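How to wash a small wool rug at home
Drelholm Household Letter

A wool rug of normal size should go to a professional. But a small one, for example the kind that lies beside a bed, you can wash yourself on a warm day. I have done it with my Esfahani runner for five summers, and the colors are still good.

First test the dyes. Wet a white cloth with cold water, press it on every color of the rug and hold it there for one minute. If the cloth takes color, stop here and bring the rug to a cleaner.

What you need:
A vacuum cleaner without rotating brush
Wool detergent without bleach (I use Imel, the liquid one)
White vinegar
A soft brush
Two buckets and a garden hose
An old clothes rack or a clean railing

Vacuum the back of the rug first, then turn it and vacuum the front. Much sand sits at the foundation of the pile, and with water it becomes mud.

Lay the rug on a clean, slightly sloping floor. Wet it with cold water from the hose. Mix 32 ml of detergent in one bucket of cold water and spread it with the brush, always in the direction of the pile. Do not scrub the fringes – they tangle and later they break. It is enough to press them with wet hands.

Rinse until the water runs clear. This takes longer than you think, for my runner almost 20 minutes. Put a cup of vinegar in the second bucket, pour it over the rug and rinse one more time.

Now push the water out with the flat side of your hand, from the top to the bottom. Never wring it. Roll the rug in old towels, step on the roll, then hang it in the shade. Turn it after some hours. Wool feels dry on the surface much earlier than inside, so leave it one day more before it goes back on the floor.

If the corners curl, put books on them overnight. Use the free day to wash the floor too, and mark the place of the rug with painter's tape.

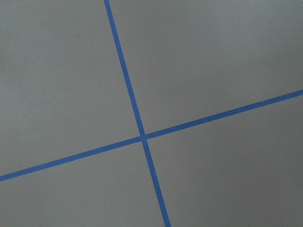

No. 255 – June 2021 – page 5

Blue tape, two strips crossed. Pull it off slowly and at a low angle when the rug is back.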